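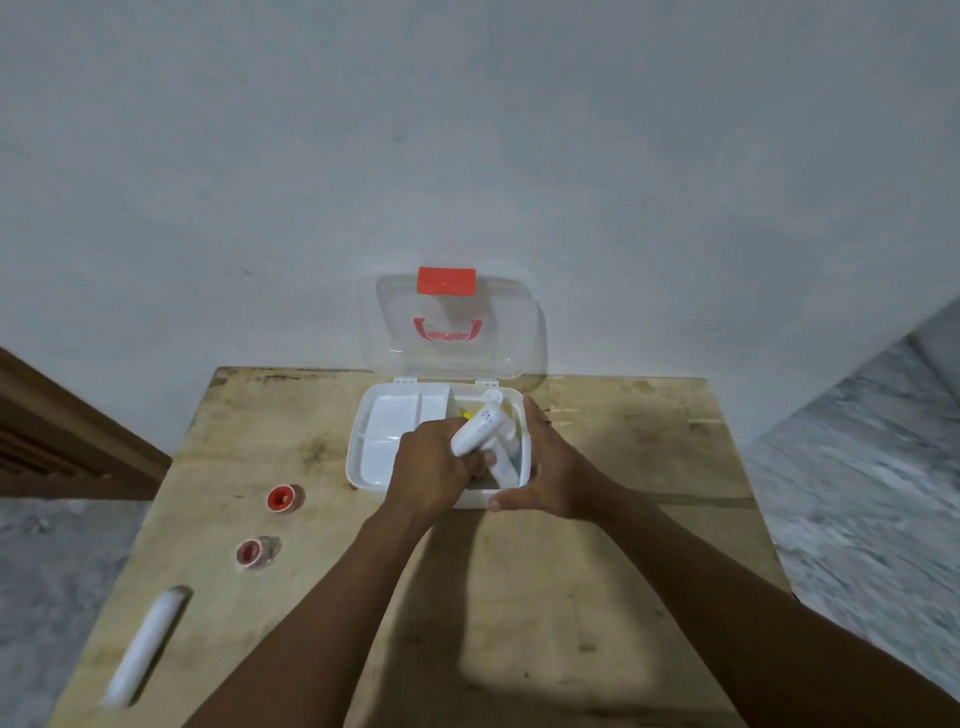

Table by the wall, clear-lid box open for restocking.

Home | Forums | Workplace Supplies | Log in

This site uses cookies. By continuing to browse you accept our use of them.

Restocking the first aid box: proposed layout

Cemden_Facilities
Members are invited to comment on the proposed layout for the clear-lid first aid boxes at the Nelska building. Tubes and bottles would be kept together. Adhesive tape would go in the small divided compartments on the left. The restocking form, revised in August, would stay in the office and not in the box. The layout would apply to all 10 boxes.

fleury_stores
I support the proposal in part. I do not agree that tape belongs in the small compartments, which should be reserved for plasters and wipes.

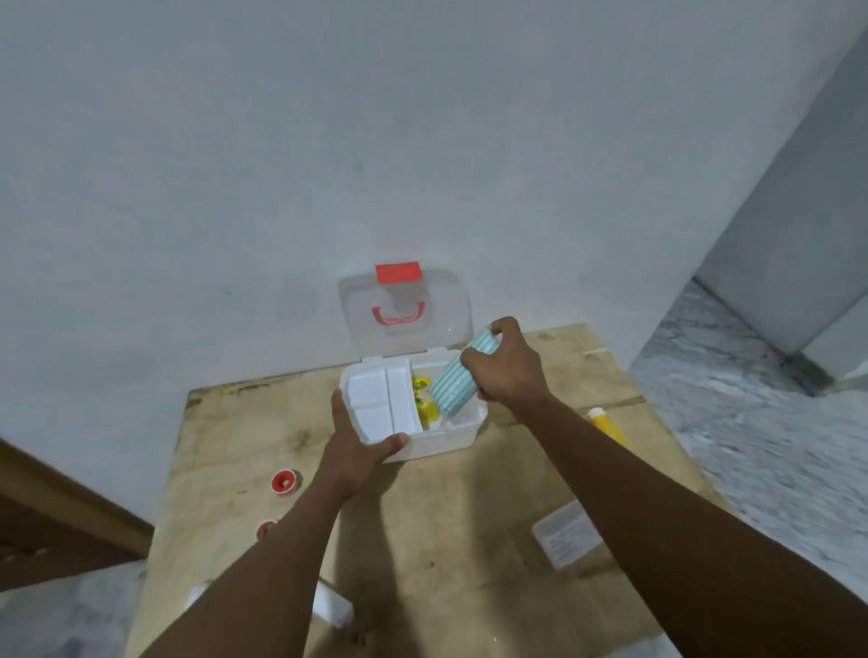 E. Abubakari
Packing order deserves more attention than it receives in the draft. At Conatton we place the largest items first and the flat packets beside them. The striped container going into the right-hand section is a suitable item to begin with, and the two red spools of tape on the left of the table may wait until the end. I would ask that the draft be amended to say so.

fleury_stores
With respect to Ms. Abubakari, packets placed beside a large container are difficult to remove with one hand. Our own staff raised this point at the last review. They should have a compartment of their own.

E. Abubakari
The objection is noted. A person treating a cut will generally have a colleague present. I maintain my position on the order of packing.

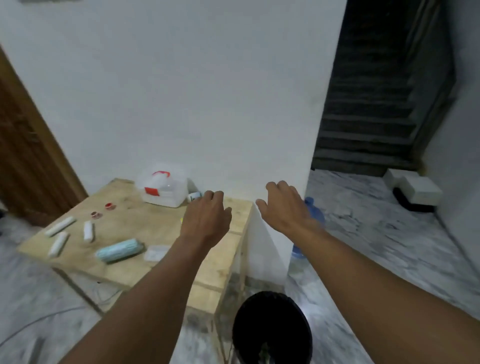
Page last changed: 15 October 2024

Cemden_Facilities
Thank you for the comments received. The draft now states that every item is to be set out on the table and its date read before the box is closed. Rolls and tubes are to be laid apart so that the printing can be checked. The question of the tape remains open.

wardkeeper81
May I ask whether the lid should be labeled with the date of the last check? The red handle makes the box easy to find, but a reader cannot tell when it was last opened.

fleury_stores
A label on the lid is acceptable to us, provided it does not cover the contents.

E. Abubakari
I would prefer a card kept inside the lid. Labels peel and are seldom replaced.

Share (2) | Comments (8) | Views (356)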